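Carnet de l'atelier de construction : le tri des briques

L'atelier de briques Gremunik a repris en juin dans la salle de Ketport. Conformément au souhait exprimé par Mme Diễm Châu, le présent billet rend compte de l'organisation retenue pour le matériel.

Le fonds comprend désormais 2952 pièces, dont 220 proviennent du don de la famille Trịnh. Les briques ordinaires demeurent mélangées ; seules les 63 pièces de toiture font l'objet d'un rangement séparé en fin de séance. M. Craig Semple avait proposé un classement par couleur, auquel il a été renoncé après deux essais.

Il est demandé aux participants de verser les briques sur la moitié haute du plateau et de réserver la partie basse à la plaque verte, sur laquelle s'effectue l'assemblage.

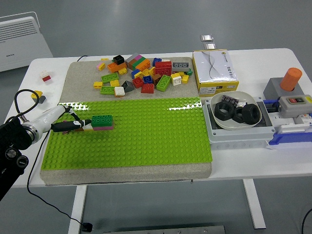
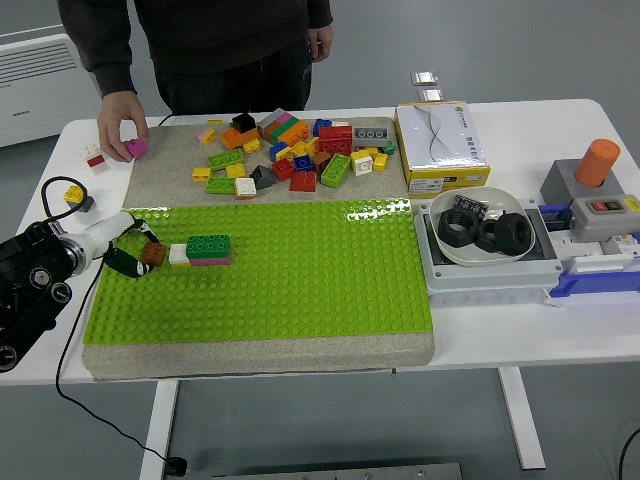
Les boîtes Cukex, au nombre de 108, seront étiquetées avant la reprise du cycle suivant. Les plaques de base se rangent à plat, tenons vers le haut. Toute pièce retrouvée au sol est à remettre dans le bac commun, y compris lorsqu'elle paraît appartenir à un autre jeu.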